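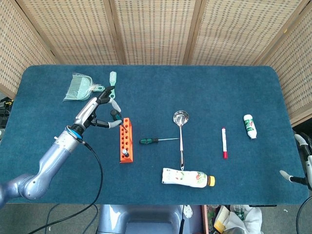
Tistetti Forum on Work and Automation
Tuesday, December 4, 2018
Speaker notes – session two: Can machines do the chores yet?

Opening (two minutes)
Thank the hosts. State the question plainly: can a machine be trusted with the small jobs of a house or a repair shop, unattended, for a full day? The position of the Flilura Institute is that it cannot, and that the gap is narrower than it was in April.

What counts as a chore
Picking up a screwdriver is one task. Clearing a table that holds a screwdriver, a ladle, a dustpan, a marker and a few small bottles is a chore. Each item asks for a different grip. A ladle has a long handle and a heavy end. A bottle on its side may roll when touched.
Pause here. Ask who cleared a table this morning.

Results
The Prundarent trial ran 1000 tabletop pickups with mixed household items. 709 were completed without help from an operator. Thin items and items lying close together made up most of the failures. Do not round the figure up if asked.
A second series of 2000 pickups is planned. No results to report – decline politely.

Shop-floor work
The Pasichnyk workshop put the same question to us about returning hand tools to a rack. Putting a part into a hole is harder than lifting it. The hand must hold the part straight and know when to let go.
Fixed machines already do this well when every part arrives in the same place. Workbenches are seldom kept that way.

Points to stress
Speed was not measured in the trial.
Two hands help with lids and bags, but they must be kept from hitting each other.
Cost per task is outside the scope of this session.

Questions (ten minutes)
Refer pricing questions to the Institute office. Slides will be sent to registered attendees on request.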